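Zawadi Ondieki
March 22, 2020

I want to write a little about table menus, because I have been making them for small restaurants since January and I made many mistakes that maybe you can avoid. It will be a few posts, sorry for that.

First thing. The owner always looks at the menu on a computer screen. The guest looks at it on a table, with a vase, a tray and other things near it. These are two very different menus! I now ask every owner to let me lay the print on a real table before we order 100 of them.

My first job was for a breakfast and lunch place in Brurham. They wanted all the meals of the day on one card. I put three parts, one for each meal, and food photos in each part. On the screen it looked rich. On the table I could not find the lunch, and I made the card myself.

What helped was bigger headings and fewer photos. When the three headings are easy to read, people forgive a lot of the rest.
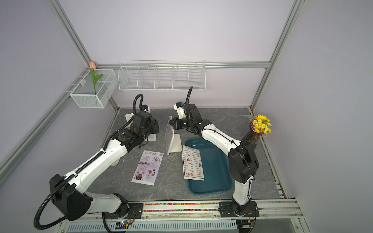
About colors. Red and purple together are strong, but on a white card they stay clear. A yellow header is friendly and you notice it from far away. Only please do not put small yellow letters on white. I did this with the prices once and an older lady asked for the waiter to read them to her.

The table surface is also important. A gray marble pattern is kind to a white card, the edge is still easy to see. On a very busy tablecloth the same card looks like a mess. I learned this in Soltalow, where every table had a different cloth with fruits on it.

Card holders. I like the clear upright ones, they take little place and the paper stays clean. But a holder works best with one short message, like the soup of today. For a long list with prices I prefer a flat card that the guest can take in the hand.

Some owners put the flat card on the serving tray. A dark tray makes a good background, I have nothing against it. Just leave it so that the top of the card can be read.

Flowers. I am in favor of artificial ones, I know that many people disagree with me. Yellow ones with green leaves make a gray table warmer. A dark vase does not fight with the menu. Put it to the side, so two people can still see each other.

Paper: I use a thick matte one from Wamard. The shiny one reflects the lamps and it is hard to read. They can deliver in up to 18 days, so order early, not like me.

Next I will try to write about prices, if they should be in a column or next to the name of the dish. I changed my opinion on this two times already. If you have a menu you like, please send it to me, I collect them.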